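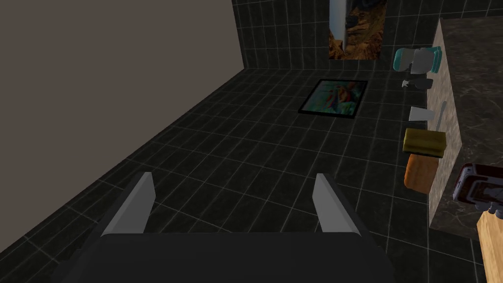 Report on the November Visit to the Amundsen Tile Works, Grarncombe

A delegation from the Jultasden Housing Association visited the Amundsen tile works in November at the invitation of the company. The visit formed part of the Association's review of flooring for shared entrances, laundry rooms and ground-floor corridors. The party was led by Ingegerd Lindqvist, head of property maintenance, and was received by the plant manager, Edvin Lie.

Clay Preparation and Pressing

The tour began in the raw materials hall, where clay, feldspar and sand are stored in separate bays. Mr. Lie explained that each delivery is tested for moisture before it is accepted. The materials are ground with water, dried to a fine powder and pressed into square blanks. Members were able to handle unfired blanks, which break easily and must be moved with care at this stage.

Firing

The main kiln is 30 meters long and runs day and night. Dark tiles are colored throughout the body, so a chip shows less than it would on a glazed surface. The company considers this the chief reason that dark gray remains its best-selling color for public buildings. Shade still varies between firings, and buyers are advised to order all tiles for one floor from a single batch.

Sorting and Storage

Finished tiles are checked for flatness, edge damage and color. The delegation was shown 7 grades of surface texture, from nearly smooth to strongly ribbed. On the day of the visit, the warehouse list recorded 3,712 boxes awaiting shipment, most of them bound for the port at Rulport.

Discussion

Questions from the delegation dealt mainly with slip resistance and cleaning. Mr. Lie recommended a medium texture for entrances and a finer one for corridors, where heavy texture holds dirt. He also advised against pale grout in areas with street traffic unless it is sealed every year. Ms. Lindqvist asked about replacement stock. The company keeps discontinued lines for nine years but does not promise an exact color match.

The Association has requested samples in two textures. These will be laid in the east entrance at Jultasden and inspected at the end of the heating season. Residents who wish to comment on the samples may do so in writing to the property office.

Last updated: 6th January

Related items
Entrance Renewal Program: Questions and Answers
Laundry Room Opening Hours
Winter Care of Stairs and Walkways
Report on the Visit to the Rulport Paint Depot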